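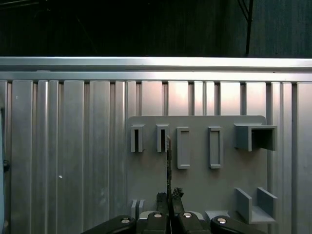
Gravmont Bench Set review: a lot of grey plastic for tidy people

21 December 2022

I have never been convinced that a workbench needs a system. A saucer for screws and a mug for screwdrivers has seen me through more old desktops than I care to remember, so when Gravmont says its Bench Set will "change how you work", my eyebrows go up and stay up for a while.

What you get is two plates. One goes upright, on a wall or a panel behind the bench, and carries the holders. The other lies flat next to whatever you are taking apart and has blocks and posts for resting parts against. Both are plain grey, and so is everything on them. If you like a bit of colour to tell you which slot is which, you will be buying your own stickers.

Fitting the upright plate took me most of an evening. The instructions are a single folded sheet and assume you have a flat wall. I have ribbed aluminium panelling, and the sheet has nothing to say about that. It can be done, and the plate hasn't shifted since, but I wouldn't call it the quick job promised on the box. The flat plate you simply put down.

I tried the set on the most ordinary thing I could find, a black desktop tower that wanted a clean and a new processor. Side panel off, case on its side, plate to the left of it.

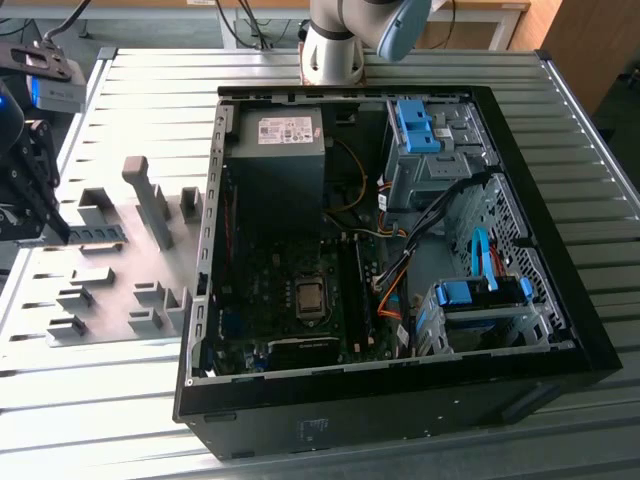
My first grumble is room. A full-sized tower lying down takes up a surprising amount of bench, and the flat plate then wants a good piece of what is left. On a kitchen table I'd have had nowhere to put my elbows. Gravmont does sell a smaller plate, but it loses the tall post, and the tall post is one of the better bits.

My second grumble is that the blocks are not labelled, on the plate or on the sheet. The L-shaped post and the U-shaped holder are easy enough to find a use for. The little low blocks are another matter. I think they are meant to stop small parts wandering off, and I used them that way, but I'd like to have been told. Byung-chul Baek, who does far more of this than I do and lent me his old Prinine set to compare, uses the same sort of block to keep cards standing up. Neither of us could say which was right.

Now the bit I didn't want to write, which is that the flat plate did help. Swapping a processor is a fiddly job and the worst moment is always having something delicate in one hand and no sensible place to set it down. With the plate right beside the case there was always somewhere.
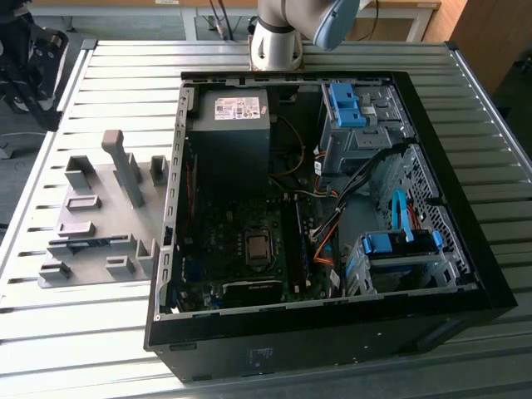
It does nothing about cables, mind you. Anyone who has opened one of these machines knows that half the work is holding a bundle of black wires out of the way with your wrist while you try to reach the board. A hook or a clip on the edge of the plate would have been worth more to me than all the low blocks together. The Prinine set has 2 clips, and they're flimsy, but they exist.

The upright plate is a mixed bag. The narrow slots suit thin, flat things and not much else. Put a fat-handled screwdriver near one and you'll see the problem at once. The hollow frames beside them are more forgiving, and the open box on the end has become my dumping ground for anything that won't go elsewhere — exactly what the old mug was for. I've yet to find a use for the angled shelf at the bottom that I really believe in.
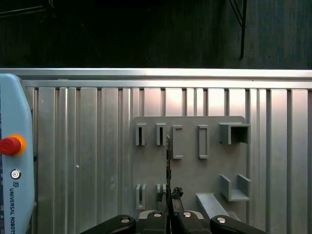 Narrow slots on the left of the upright plate, frames and the open box along to the right, cradle underneath.

Build quality is decent. The edges are clean and nothing on my set has snapped, although I'd be careful about leaning on the taller pieces. Ferrand, who sell it over here, charge £9 for delivery, and that stings on something that weighs 956 grams. Spare holders come only in packs of 2, so if you break one you'll own an extra whether you want it or not.

Would I buy it? If you open up a computer once every few years, no. Use a saucer. If you do it often and always at the same bench, the flat plate is worth having, and I'd try to get it without the upright one. Tundari were offering it that way in July, so it may be worth asking them before you pay for the pair.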